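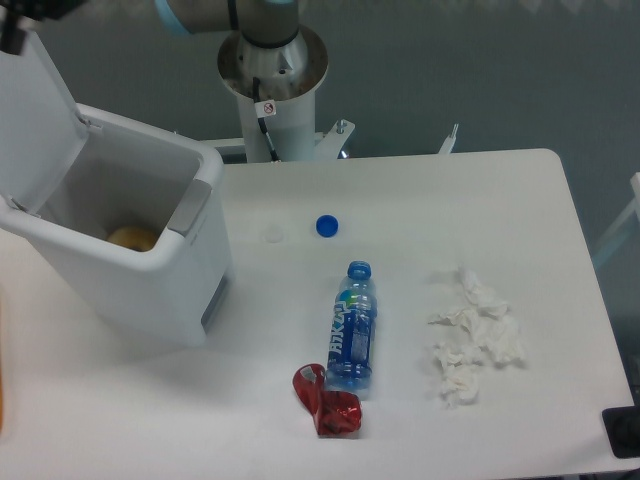
Slide 1 – table clearing, bin on the left, bottle, red wrapper and tissue still to go.

Zirkanier arm kit – what we bought, what we got
Speaker notes, 2018-04-18. 20 min plus questions. DON'T read the slides out.

OPEN
Say hi, thank the organizers, check mic.
Who in the room has priced an arm this year? Hands up. Keep it quick.
One line on us: Floltano, small shop, we clean up shared work areas and we wanted a machine to do the boring part. Not selling anything today. We paid for the kit, same price as everybody.
Leave slide 1 up while talking. The job is on the table – pick up trash, put in bin. Sounds easy. Pause.

WHAT'S IN THE KIT
Arm, pedestal, base plate, controller, cables, one gripper, software license for a year.
1890 a month on the lease, setup included. Say the number slowly, people write it down.
Bin not included! Table not included. Somebody always asks.
Training day is extra. We skipped it. Mistake, come back to this later.
Manual is 70 pages and the good stuff is in the last ten. Start at the back.

WHY THIS TASK
Point at the screen. Four kinds of trouble on one white table:
Bottle – clear, lying down, label helps. Clear plastic on a white top is hard for the camera, and the blue label is what it locks onto most of the time. Take the label off and our pick rate drops a lot.
Caps – there's a loose blue one behind the bottle, upside down. Small, low, fingers have to come in nearly flat. Slow setting only.
Wrapper – shiny. Red is fine, shine is not. Glare moves when the arm moves, so the software thinks it's looking at a different thing.
Tissue – worst of the lot. White on white, no edge, comes up in pieces. Grab high and you get one sheet. Grab low and you scrape the table.
Also the bin. Lid open before you start, always. The kit has a lid routine but I wouldn't pay for it as it stands.
(If short on time cut caps and go straight to tissue.)

NUMBERS SLIDE
221 picks logged, all our own, same table height, same lights.
7 full stops where a person had to walk over and reset. Most of those were tissue, rest was glare.
Do NOT give a percentage, log is too small and somebody will tweet it.
Bottles – good. Would let it run with me in the next room.
Wrappers – ok after we turned the overhead light down.
Tissue – needs a second try nearly every time. It does retry by itself, give them credit for that.

COMPARED WITH JUSTEL
We had the Justel starter kit on trial before this. Be fair here, their people may be in the room.
Justel: cheaper, faster to unbox, nicer screen. Gripper too stiff for tissue, crushed bottles and then couldn't let go of them.
Zirkanier: heavier, uglier menus, softer grip. Support answers the phone.
Neither one sorts recycling out of the box. Sales page for both sort of hints at it. Ask before you sign.

THINGS I'D TELL A BUYER
Bolt the pedestal down on day one. We waited a week and every saved position was off after.
Cable down the side of the pedestal, leave slack, tape it. Ours snagged twice.
Check where the bin sits before you teach anything. Move the bin a hand's width and you're re-teaching the drop point, takes an afternoon.
Pay for the training day. Really. We lost more then that in the first week.
Get the spare finger pads up front, shipping is slow.
Read the part about cancelling the lease. Notice is three months, easy to miss.

SIMON SLIDE
Simon is the add-on that lets you name objects and set an order, "bottles first" and so on. Extra fee.
Worth it if you have mixed trash. Not worth it for one kind of object.
Ordering matters more than I thought – bottle first, wrapper next, tissue last. When they touch each other, like the wrapper up against the bottle on slide 1, it sometimes takes both and drops one halfway.
Demo clip here, 40 sec. No sound. If clip doesnt play just talk, don't fiddle with the laptop.

WRAP
Would we lease again? Yes, for another year, with training, without the lid routine.
Would we buy outright? Not yet.
Next job for us is trays, starting end of April.

QUESTIONS I EXPECT
Noise – quieter than the vacuum, fine in an office.
Wet trash – haven't tried, say so.
Food – it will pick up a bun. Crumbs are your problem.
Safety – ask for the sheet, copies on the table by the door.
Can it run overnight – we don't. Lights.
Log file – email me, will send it as is, column names are a mess sorry.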